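Bench notebook, skills lab, Brarkudgate
Sun 22 May

Weekend session, no trainees booked. Aim was to work through the suturing routine on the Zeslow console from end to end and settle what the bench staff will do once the assisted throws are switched on. Notes as I went, tidied only a little.

Setup. Console warmed up, both arms homed at the first attempt. Left arm still reports a small offset at the wrist roll after homing, same as in February. Logged it again under the old ticket, 3562, and left it. It does not affect a throw but it does affect anyone who believes the readout.

Pads. Started on the Deltby pads, new batch. They hold a stitch better than the old ones and tear less at the entry point. The old batch would let a needle cut straight through if the arm pulled at an angle, and we were putting that down to the operator. Some of the scores from last term should be looked at again with that in mind. I have marked the sheets in the drawer but not changed any figures.

Thread. Black, cut long. Too long is a nuisance with the assisted mode. The planner only knows about the strand it is holding and takes no notice of the slack, so a loop lying across the working area is the operator's to clear. I would cut shorter for novices and accept a second length for the longer closures.

What the assisted mode does, for those who were not at the Brabec demonstration: it takes over the wrap and the tightening of each throw. The operator places the needle, brings it through, hands the end across and confirms. The arms then make the wrap and stop for a second confirmation before the pull. Either pedal cancels. After a cancel, the arms hold position and do not open, which is right, but people expect them to let go. Put that on the card by the pedals.

Tension. The pull stops on a force limit, and the limit is a guess made by whoever typed it in. At 90 on the console's scale the edges came together and the pad puckered. At 30 the first throw slackened before the second was down. Left it between the two and wrote the value on the whiteboard. The scale has no units in the manual and I have asked for them twice.

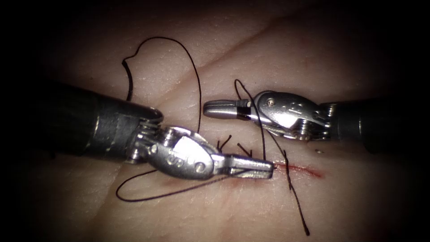
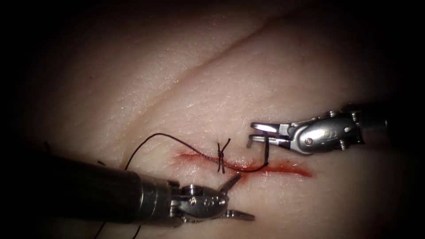
Suturing on the bench pad, two instruments, black thread. Knot over the cut in the second.

Knot quality. Checked by hand under the magnifier after each run. Assisted knots lie flatter than mine and are more alike. They are no stronger on the pull test as far as I can tell with the spring balance we have. The tails are the weak point. Trimming is still manual and the lengths wander, more so towards the end of a session.

Now the part that concerns the rest of the bench.

At present there are two people on a session: one at the console and one at the pad, who swaps pads, feeds thread, clears fragments and scores the knots. The proposal from upstairs is that assisted mode plus automatic scoring lets one person run two stations. Having spent the day at it alone, I think that works for the scoring and does not work for the pad. Swapping a pad means getting up from the console, and the arms have to be parked each time. Parking and recovering took longer than tying the knot. With two stations, one would be parked at any given moment.

Automatic scoring is good on spacing and on time. It is poor on tissue handling. It gave full marks to a run in which I had grabbed the edge of the cut twice with the jaws, on purpose, to see. A person standing at the pad would have said something at the first grab. If the scoring goes over to the machine, the remark goes as well, and for a novice the remark is most of the lesson.

Against that: the pad-side job is dull and hard on the neck, and those who do it get less console time than they were promised. If the scoring sheet goes, the pad-side person could spend the session watching hands and talking, and swap at half time. I would rather argue for that than for keeping the sheet.

There is also the matter of practice. The wrap is what novices find hardest, and it is the step the machine now does. Suggest assisted mode stays locked until a trainee has tied to standard without it, and that everyone, staff included, does one unassisted session a month. I was slower at the plain knot this afternoon than I was in February and did not enjoy finding that out.

Wear. Cycle counter on the right instrument is close to 3000, when the grip check falls due. Grip felt normal. Book it anyway - the spare is still out at Brabec.

To do:
Card for the pedals (cancel does not open the jaws).
Ask Zeslow for the force units, third time.
Reorder Deltby pads, same batch if they have it.
Shorter thread for the novice trays.
Write up the two-station timing before the staffing meeting and send it round first.
Find the cover for the left arm.

Powered down, both arms parked, used pads bagged.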